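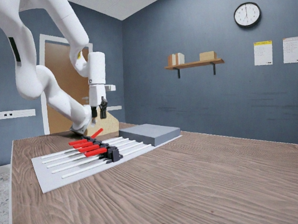

White arm over a wood-grain table, blue-grey walls.

4 March 2020
A thread on my paper inventory, as I promised. It is long, so please take some tea. I count only patterned paper and cardstock here. Stamps and ribbons will be another year.

The total is 3,369 sheets. I had told my sister 2,000 and I believed it when I said it.

How I counted: every full sheet is one. Half sheets I put together in pairs. Everything smaller than my hand went to the scrap box and I did not count it. If you think this is cheating, you may be right, but then I would be still counting in July.

I sorted by maker first and by colour afterwards. I would not do it in this order again. Small makers give you piles of three sheets everywhere, and then you must open all of them when you look for a green.

The biggest pile is Pasik. I have 84 sheets from their botanical collection only, the one with ferns on one side and old handwriting on the other. I bought the same pad several times because every time I was afraid it would be discontinued. It is still in the shops.

The question with double-sided paper is always the same for me. If I use the ferns, I lose the handwriting. So I use none of them and the pad stays beautiful and complete in the drawer.

My solution for now: I cut one sheet from each design into narrow strips and I keep both sides visible, like a woven mat. It makes a good background for a card, and when I am tired of ferns I can turn every second strip.

For the weaving you need strips of the same width or it begins to lean. I cut mine at 1.5 cm. With thick cardstock I would go wider, because the thick one pushes its neighbours and you get small hills in the middle.

Glue only at the outer edge. I made one with glue under every crossing and it dried like a roof tile.

About glue, as somebody asked me yesterday: I use the Rustar one with the fine nozzle. It gives you a bit of time to move the paper, but you must put a pin in the nozzle afterwards. I forget this very often. I own a lot of pins and most of them live now in glue bottles.

The second surprise was how much black I have. A whole drawer, nearly all of it bought at Savolainen when they moved to the smaller shop and sold everything by weight. I make perhaps five cards in black in a year, and those are for people who are sad.

If you have ideas for black cardstock which are not sympathy cards and not Halloween, please write them below. White ink I have tried. My pen makes spots.

Third surprise: I don't like pink any more. I had a very long pink period, with roses and lace edges and little birds. I looked at each sheet and I felt nothing. All the pink is now in a box by the door.

The box goes to the craft swap in Stadoren. For those who don't know it, you bring paper, you take paper, and there is cake. The rule is that you may take only as much as you brought. I see already the danger in this rule.

Storage: I had everything lying flat in drawers and the bottom sheets I never saw. Now the 12 inch papers stand upright in magazine holders, with a piece of grey board behind each group so they don't bend. The 6 inch pads stand in a shoe box, with the spine up.

The cheap holders are too short for 12 inch. Measure before you buy them. I have now some very nice holders for my letters from the bank.

Labels: I wrote the colour and not the collection name. I never think "I need Midsummer Memories, page four". I think "I need a dirty blue".

One sad thing. The papers which were near the window have faded on one edge, a stripe as wide as a finger. I will cut it off and use the rest, but some of them were old designs that I can't buy again. Mine are now all on the other wall.

And one nice thing – I found the first sheet I ever bought, cream with small brown clocks. It has pencil lines on the back where I wanted to make an envelope and lost my courage. I think I will make the envelope now.

Somebody will ask if I stop buying. I wrote a rule: one sheet comes in when two go out. So far it holds, but the new Pasik collection comes soon and I have seen one preview with moths on it. The moths are very good.

Photographs of the woven cards tomorrow, if the glue has dried and the pin comes out.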